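Before You Spend Money on a Laundry Robot: Workshop and Household Tips

Filed under Tools and Equipment, Nov 10, 2020

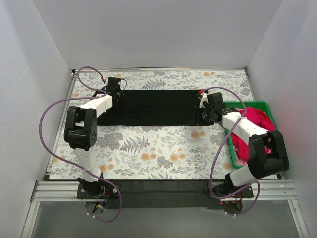 Should a small household or workshop buy a pair of robot arms to fold its towels and rags?

For most people the money is better kept in the bank for now, unless the tinkering is what you want to pay for. Folding is one of the cheapest jobs in the house to do by hand and one of the harder ones to hand over to a machine.

I get letters about this every month, usually after somebody has watched a sales clip with cheerful music. I'm not against the machines. I am against paying for them twice, once for the arms and again for everything the arms turn out to need. What follows is what I'd tell a neighbor.

Price the whole bench

The quote I was shown in October, from a reseller called Prelto, came to $1,561 for two arms with motors and grippers. It looked complete until I read the second page. No computer, no camera, no work surface, no walls. A setup with two arms bolted to a front rail, a floor, and pale walls on three sides takes more parts than the word "kit" suggests. Set aside $200 for rail, screws, panels and cable ties before you order anything, and if you have any left over, good for you.

Ask about spare servos

The motors do the work and the motors wear. Ask the seller three things in writing: what one servo costs, how long it takes to ship, and whether you can change it yourself with an ordinary screwdriver. Sinero answered me the same day. Ngcobo sent a brochure. I drew my own conclusions.

Measure with the elbows in mind

People measure the base plates and forget the rest. The elbow housings are bulky and they hang out over the work area. If you plan to keep a bin on the mat beside one arm, as in the setup at the top of this page, allow for the arm passing over it. Mark the bin's spot with tape, try the arm through its whole reach with the power off, and only then cut your panels.

Leave slack in the cables

Too short and the wrist pulls on its own plug. Too long and you have a loop waiting to snag on a towel. Tie the cable to the links at several points and leave a generous curve wherever a joint bends. Buy a bag of small ties. They come in tens and hundreds, and 10 won't do it.

Pick your test cloths before the demo

Never judge by the seller's cloth. Take your own: one dark, one bright, one thin, one thick, washed the way you usually wash them. Ask to see each one start flat, and then ask to see it start from a heap in a bin. Those are different jobs – and the second is the one you have at home. If the salesman wants to straighten the cloth first, write that down.

I'd also try a patterned mat against a plain one. Omudent's sales sheet says background makes no difference to their system. Maybe so. I'd want to watch it.

Put a number on your own time

Joni Toivonen, who runs a small guesthouse and reads this page, timed the towel folding for a week before deciding. I won't print the figures, as every house is different, but the answer was to buy a better shelf. Do the same sum yourself. Count setup, and count the evenings spent finding out why one arm has stopped. Sellers leave those hours out of the payback table every time.

If you still want one

Fair enough. Start with one arm if the job allows it, and get the return terms on paper. Keep the first month's chores off its list. Fit a power switch you can reach without putting your hand past the grippers, and show everybody in the house where it is. Children and pets stay out of reach of it while it's on.

Next time: descaling a steam iron, and whether the branded tablets are worth the extra.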